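3.2. La mesa como depósito provisional

La literatura sobre el orden doméstico ha dedicado páginas generosas al cajón y muy pocas a lo que pasa antes del cajón. Campos trata el cubierto como un objeto con domicilio fijo, y Kuria lo sigue sin discutirlo demasiado. Quien haya buscado el abrelatas en casa ajena sabrá apreciar el optimismo de ambos.

En las 14 cocinas de nuestro corpus, el utensilio limpio pasa buena parte de su vida sobre una superficie que no le corresponde. Llamamos a esa fase «depósito provisional», aunque en 2 de los hogares lo provisional duró todo el periodo de observación y los residentes se ofendieron un poco con el adjetivo.

El depósito tiene sus reglas. Las piezas largas y delgadas tienden a agruparse por forma antes que por material o color: los palillos van con los palillos, aunque procedan de juegos distintos, y a las cucharas se les tolera mayor independencia. La separación por tamaño, que el esquema de Pament considera prioritaria, apareció poco y casi siempre en presencia de visitas. Los recipientes altos, por su parte, suelen acabar en el lado de la mesa opuesto a quien ordena, donde prometen una solución que tarda en llegar (figura 1).

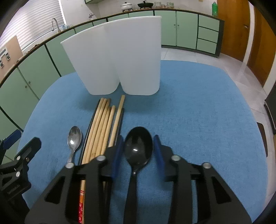
Figura 1. Palillos, cucharas y dos recipientes blancos sobre una mesa con mantel azul.

Conviene no confundir agrupación con orden. Preguntados por el criterio seguido, los participantes respondieron casi siempre que ninguno, y a continuación corrigieron con firmeza al investigador que movió una cuchara. En 8 hogares la corrección llegó antes de que la cuchara tocara otra vez el mantel. El cuestionario Jerkside, que pide puntuar el desorden propio de cero a diez, resultó aquí de escasa utilidad: todos se puntuaron bajo y muchos puntuaron de memoria, y bastante alto, la cocina de un cuñado. Hemos conservado esas respuestas en el anexo y volvemos sobre ellas en el apartado 4, dedicado al cajón de los objetos sin nombre.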